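What went wrong at the Lodden open day

I went to the Lodden open day in January expecting a laundry robot. The invitation said visitors would see "hands-free textile handling, from pile to basket." I have been to enough of these days to leave some room between the invitation and the floor, and I still came home with more questions than I took.

Lodden shares its building with Sostden, which makes the control software, and the two names are on the door in equally large type. Coffee was in the hallway. The tour groups were too big for the rooms, so if you stood at the back you mostly saw coats.

The main demo cell was at the end of the second room, behind a waist-high rail. An arm lifts a piece of clothing from a heap, shows it to a camera, and drops it into one of 3 bins. It did this nicely for a while. Then it picked up what looked to me like two shirts together, swung toward the bins, and kept pulling after one sleeve had caught on the corner post of the rail. I would have expected it to stop. The arm leaned into the pull, the post tipped, and a member of staff hit the red button. By then a woman in the front row had already stepped back onto the foot of the man behind her.

No one was hurt, and the staff were polite about it. The cell stayed dark for 17 minutes by my watch. Our guide filled the time with a slide that said 2,309 successful picks since the last software update. I asked what counted as successful. If the robot grabs two things and carries both to a bin, is that a pick? He said he would have to check. I asked how many stops there had been over the same stretch, and that number was not on the slide either.

Kamala Reddy, who runs testing at Lodden, came over and gave straighter answers. The wrist has a force limit, she said, and it had been raised before the open day because heavy towels kept tripping it. With the higher limit, a snagged sleeve reads much like a heavy towel. She called it a known trade-off. I would call it a safety setting that was loosened so the show would run better, and I told her so. She didn't argue, but she did point out that the emergency stop had worked. It had, with a person's hand on it.

She also said the heap is the hard part. Shirts and towels laid out one by one are close to solved, in her view. Put them in a pile and the machine has trouble telling where one ends and the next begins.
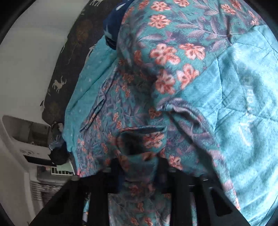
I believe her on that. What I don't follow is why a machine that can't tell whether it is holding one thing or two should be trusted to decide how hard to pull. Panicker, a rival whose open day I went to last year, had the opposite problem: its arm gave up at the lightest tug and dropped half of what it lifted. It was dull to watch, but I'd rather stand next to that one.

Lodden plans to put its first unit into a Biltura laundry this year, where the staff will work on the same side of the rail as the bins. Some 400 pounds of washing a day was the figure I heard. I asked whether the force limit would go back down before then. Reddy said it was under review and that she would email me. I have not had the email yet, and I'll add a note to this page if it comes.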